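Review: Plelladeck teleoperation kit, used for kitchen pick-and-place

We bought the Plelladeck to record demonstrations for a small arm. You get a leader arm you hold in your hand, a clamp, a power brick and the recording software. The follower arm copies whatever your hand does. I had been doing the same job with a Rullness gamepad and was tired of it.

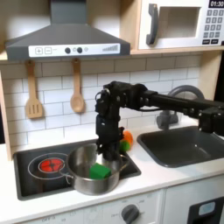 Birkett, 01/02/2025

Setup took one morning. Calibration is 20 short steps, and the software won't let you skip any. The printed guide has two of the joints swapped, but the on-screen version is correct.

Most of my time with it has gone into toy kitchen work: a foam block and a saucepan, some play food, moves between the counter, the stove and the sink. The foam block is the easy one. It squashes a little, so you can close the leader grip too hard and still get a usable episode. Hard, round pieces take more care. The leader has no force feedback, and you judge the grip by eye.

Lag is low enough that I stopped thinking about it. With the gamepad I moved one axis at a time, and the recordings looked like it. With the leader arm the wrist and elbow move together and the path comes out smooth. I have 841 episodes saved so far and threw out 68 more, mostly for my own mistakes.
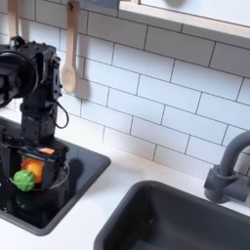 Can one person record alone?

With the foot pedal, one person is enough. The pedal starts and stops each episode, and it's sold separately.

I'd call the pedal a required purchase. Without it you have to let go of the leader to reach the keyboard, and the follower sags when you do. There is a hold setting meant to prevent that — it worked on our arm only after the August update.

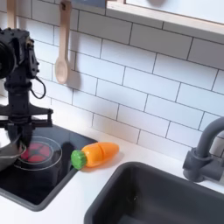
*Gripper over the cooktop, carrot on the counter.*

Clear cookware was harder for me than metal. From the operator's seat I kept misjudging the near rim, and moving my chair to the side helped more than any setting in the menu.

The software is plain. Episodes go in a list, you can trim the ends, and bad ones can be tagged and hidden. Export is slow. A batch of 36 is long enough to go and make coffee. I also wish the list showed thumbnails, as I often start a new take

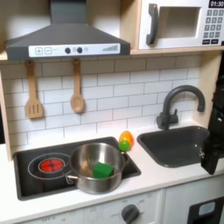 without checking the last one, and then have to open several files to find the one I want to delete.

The leader's handle is comfortable for an hour or so. After that my thumb gets sore from the trigger spring. Pullus makes a softer spring that fits, and I've ordered one.

I'd buy the kit again for this kind of work, with the pedal. If you only need a few short recordings, a gamepad will do.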